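**Second arm and spare grippers - what would you budget for?**

Posted in: Equipment and Purchasing, August 2021

**stornfitter**

We pack lunches for site crews at our Stornville unit. The crews hand in their own bags and we fill them. We have one arm on trial and I've been asked to put together a budget for next year covering a second arm, fingers, cameras and whatever else I've forgotten. The arm itself is easy, I have two quotes. It's everything round it I can't price.

The awkward item is the bag. Soft sides, handles that go where they like, and a zip the arm has to open and close. Rigid boxes would be simple but the crews won't give up their bags.
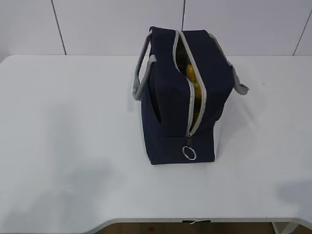
### What I have on the list so far

- Second arm, same model as the first
- 5 sets of spare fingers
- Wrist camera and one fixed camera
- Table, white top, same as the one we have
- Integration days, number unknown

We do 200 bags a shift at present, all by hand. The plan says 300 with both arms running. Is anything obviously missing?

**fledo_bench**

Fingers are your running cost. I'd want to know what they are gripping before agreeing to 5 sets. If they only ever pinch padded fabric they'll last well. If they go for zip pulls and metal rings all day the ribbing wears at the tip and you'll be ordering more by spring.

Have you got a view from the wrist?

**stornfitter**

Yes, from the trial.
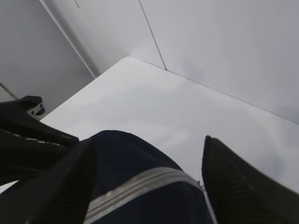 *Wrist camera, both fingers on the bag, zip pull to the right.*

The supplier says one style of finger does everything. Rautiainen, the other quote, wants to sell us a narrow pair for the zip and a wide pair for lifting, plus a changer. The changer costs more than I expected.

**Riaan Jacobs**

Get the changer. We tried to do without at Starby and lost the saving in the first few months. Wide fingers are fine for moving a bag and poor on a small pull.

Also, put the integration days in as a real figure. "Number unknown" gets read as nil by whoever signs it off.

**fledo_bench**

I don't agree on the changer. It's another thing to fail, and it adds weight at the wrist. For one kind of bag I'd ask the supplier for a finger with a notch in the tip and test that first. It's a cheap part. If it doesn't work you've lost very little, and you can still buy the changer.

**Riaan Jacobs**

It isn't one kind of bag though, if they're the crews' own. And the same bag gives you a different job every time somebody sets it down at another angle. You need to allow time for that in the trial or else pay for a fixture that holds it square.

**stornfitter**

Fair point about the angle. I hadn't priced a fixture at all. From the fixed camera:

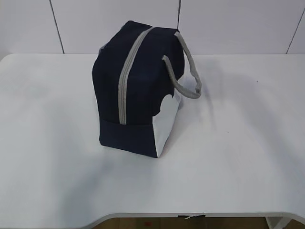 *Bag turned, handle out to the side, zip running up the front and over the top.*

A fixture would have to take different widths, so I suppose it's a clamp of some kind. I can get our own fitter to make one, which keeps it off the capital line. Whether that's honest accounting is another matter.

**zipandlatch**

Put it on the capital line. His hours cost money too.

What goes in the bags? You've only talked about the outside. The contents will decide your gripper more than the zip does. Fruit marks easily and a lidded container is hard to hold by the edges if it has any weight in it.

**stornfitter**

Fruit and one container. The container is glass with a clip-down lid, so I don't want it dropped. We have been trying it with a banana and a pear.
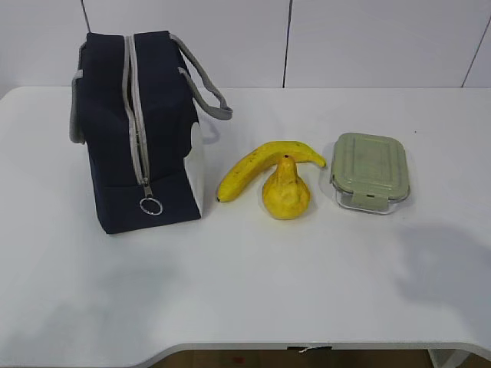

**zipandlatch**

Then I'd split the budget. Buy the arm and the fixed camera now, and hold the second half until you've run fruit and glass through the first arm for a full month. September would do it. A suction cup for the lid might be worth pricing as well, if the top is flat enough.

**fledo_bench**

Agree with the split. I'd also ask both suppliers what force sensing costs as an add-on. If it's in the quote already, good. If it isn't, you want it there before you let the thing near a pear.

**Riaan Jacobs**

I'd still order the changer with the first lot. Lead time on ours was longer than on the arm, and we had a robot standing there waiting for it.

**stornfitter**

Thanks all. I'm going to put the fixture, force sensing and a line for broken glass into the draft, and split the spend as suggested. Changer is down as optional until I've had the notched fingers on trial. I'll post the Rautiainen day rate when they send it over.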